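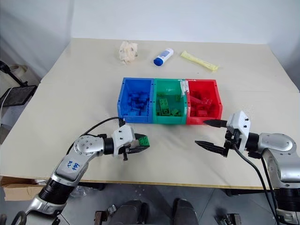

Según un comprador que firma como Zadedik, el kit de clasificación de Karilton «va bien mientras no le cambies nada», y le quita una estrella por las pinzas y otra por el manual.

Nosotros le quitaríamos alguna más, pero vayamos por orden.

Kit de clasificación por color Karilton, dos brazos
Distribuye: Figueroa
Referencia: 956
Disponibilidad: bajo pedido, 14 días
Garantía: la del fabricante, Notcombe para los recambios

Qué promete la ficha
Dos brazos con pinza de dos dedos, software de control y una tarea de partida: ladrillos de construcción azules, verdes y rojos, cada color en su cubeta. El fabricante habla de «hasta 1.000 piezas por jornada». No dice de cuántas horas es la jornada, ni si alguien tiene que estar al lado recogiendo lo que se cae. Lo preguntamos dos veces y la respuesta fue el mismo folleto en PDF.

Qué se compra en realidad
Una demostración bastante vistosa. Tres cubetas en fila, tres colores muy distintos, pared blanca detrás, mesa clara: difícil imaginar un encargo más cómodo para un sistema de visión. Si su problema se parece a eso, adelante. Si en su almacén hay piezas grises mezcladas con piezas de otro gris, pida una prueba con su propio material antes de firmar. Figueroa la ofrece, aunque hay que insistir.
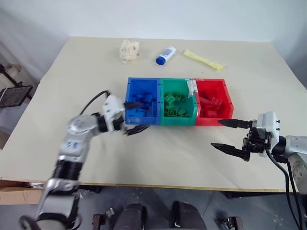 Kit Karilton en mesa, con los dos brazos y las tres cubetas de color.

Las pinzas
Un ladrillo con caras planas y paralelas es un regalo para dos dedos rectos. Un papel arrugado o un sobre fino ya son otra conversación, y la ficha pasa de puntillas por el asunto: «objetos cotidianos de pequeño tamaño», sin lista ni tasa de acierto. Los dedos de repuesto se piden a Notcombe y se venden por parejas.

Los dos brazos
Es lo que más encarece el equipo y lo que peor se justifica. Para pasar ladrillos de uno en uno, nos gustaría ver una comparativa con un solo brazo haciendo lo mismo. Karilton no la publica. Tener dos puede ahorrar recorrido en una mesa ancha — puede — pero lo queremos ver cronometrado.

Instalación
Reserve más sitio del que indica el plano. Los cables salen por fuera del brazo y forman bucle sobre la pinza, así que cualquier estante bajo estorba. El manual, de 80 páginas, dedica muy pocas a la calibración y muchas a los avisos legales.

No incluye
Mesa, ladrillos, formación presencial. Las cubetas sí, en los tres colores.

Para quién
Aulas y laboratorios con presupuesto y paciencia. Para producción no lo recomendamos con la documentación actual. Revisaremos la ficha en septiembre, si Karilton envía los datos de acierto que le hemos pedido.

Solicitar prueba con material propio
Descargar el manual
Ver recambios Notcombe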